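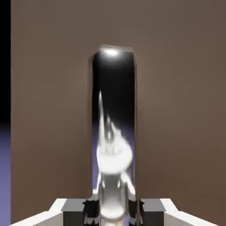 Zikov is a small set of environment maps and material settings for people who render shiny things and want them to look right. It grew out of our own product work at Fesico, where we kept running into the same problem: a chrome surface has next to no color to call its own, so whatever you put around it becomes the look of the object. Take the tall mirror-like column in the render. The upper part of its face goes mostly deep black, the sides soften to gray, and one small bright highlight sits on the top rim. Change the surroundings and you get a different column! That is the fun of it, and it is why this package is mostly about what goes around the object and only a little about the object itself.

What you get

The release holds 300 environment maps, sorted into six folders by the kind of light: overcast, low sun, window, strip, softbox and mixed. There are also five metal presets (chrome, brushed steel, polished brass, dull aluminum and one odd copper that Chaimae Ragab tuned by eye and that we all ended up loving). Each map comes with a short text file giving the place, the sky conditions and the exposure range.

Where the maps come from

The outdoor maps were shot in and near Brardale, mostly in March, when the sun stays low for a good part of the day and the shadows are long. Gerrit De Bruijn did the shooting and stitching. The window maps come from an old mill building with tall north-facing glass, and if you only try one folder, try that one - it makes plain steel look wonderful. The strip and softbox maps were built from scratch in software, so they are perfectly clean and you can scale them as far as you like.

The Ouazzani set

Inside the mixed folder is a smaller group we call Ouazzani, after the courtyard where it was shot. White walls, deep doorways, a patch of open sky. It gives very strong contrast with soft edges, and curved metal picks it up beautifully. Start with the map turned so that the brightest wall is behind the camera, then rotate it slowly and watch the edges of your object. Small turns matter a lot here.

Getting started

Unpack the archive and keep the folder names as they are, as the presets look for their maps by path. Load any map as your world light, set its strength to 1 and apply the chrome preset to a simple shape with rounded edges. A block works better than a ball for a first test. Flat faces show you large pieces of the surroundings, and rounded edges squeeze the rest into thin bands, so you see both in one go.

If your render comes out almost black, check the rotation before you raise the strength. You are probably looking at the dark side of the map. If the highlights are speckled, raise the sample count or use the softened version of the map, found in the subfolder named soft.

Roughness

Please play with it! The chrome preset ships with roughness at zero, but very little metal in a kitchen or a workshop is that clean. A tiny amount of roughness takes the hard edge off a reflection and makes the whole thing feel handled. For brushed steel, turn on the direction setting as well, or it will look like fog on a mirror.

Known problems

Three of the low sun maps have a faint seam near the ground. It shows only in very polished surfaces close to the floor. Gerrit has reshot two of them and the third is waiting for a clear morning.

The copper preset looks too pink in the overcast maps. We like it, but you may not.

Color values in the window folder were measured against a gray card. Those in the low sun folder were not, so don't use them for work where the exact tint counts.

License and credit

Use the maps and presets in any work, paid or unpaid. You may change them and pass on your changed versions as long as the text files go along with them. A credit to Zikov is welcome but not required.

Changes

May 3, 2024: added the softened maps, fixed the brass preset, renamed the strip folder.

Send us what you make, especially if it is something we'd never have thought of covering in chrome. Questions about the maps go to Gerrit and questions about the metals go to Chaimae.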